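Subject: Re: [robot-club] Backpack task - where we are before the Lindeck meet
From: Upendo Gachanja

Hi everybody,

Thanks for all the notes after the last club night, and sorry I'm only now getting to them. February has been one of those months! I'm answering the list and not each of you one by one, so please bear with me if your question comes near the bottom.

Magyar wrote:
> I missed both practice nights and I'm trying to catch up. Are we still
> doing the backpack for the final round, or did we go back to the lunch
> box? And does the left arm hold the toy the whole time or does it put
> it down while the right arm is working on the bag? I need to know
> before I touch the Wodotix scripts again.
> Also, who has the spare gripper fingers?

Yes, we are still doing the backpack. I know a few of you liked the lunch box better (it keeps its shape, I can't argue with that), but the judges give more points for soft things, and the kids on the younger team have gotten really attached to the bag. It lies on its side on the table, and all those straps are part of the fun.

As for the arms, the plan is for the left one to keep hold of the plush while the right one takes a grip on the orange cloth. We talked about setting the toy down first, and it would be simpler to write, but then you have to find it again and pick it up again, and that is where we lost our time in the fall. So please leave the left gripper closed in the script until the very last step. The gray toy is nice and squishy, so a firm pinch is fine.

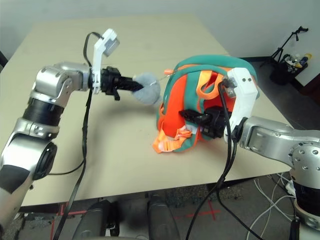

Magyar says he'd still like us to try one run the other way, with the toy on the table, before we lock it in, and he wonders if the right arm could go for a strap and leave the cloth alone. I think that's fair. Let's give it a turn at the next practice, and if it's quicker I will happily eat my words and bring cookies.

A few other things while I have you. The Nornitz team has asked if they can share our practice table at the meet, and I said yes. They are a friendly bunch and they lent us a power supply last year when ours quit, which I haven't forgotten. We get the table for 2 hours, so that leaves us an hour each, and I would like everyone to have a turn at the controls in that time, even the ones who say they'd rather watch.

Please also mind the cables. They come off the wrists and hang down past the edge of the table, right where we all like to stand and lean in for a better look. Stand back a step, and if you bring a chair over, check under it before you sit.

We have four demos saved that I'm happy with and I'd like five more before we go. If you record one, write down which way the bag was facing and who was driving. Last time I had a folder full of runs called "test" and spent a whole evening with a cup of cold tea working out which was which.

Oh, and the spare fingers are in my desk, in the envelope marked Lindeck. Magyar, I'll bring them along for you.

Doors open at 4 as usual. Come hungry, there will be soup.

Warmly,
Upendo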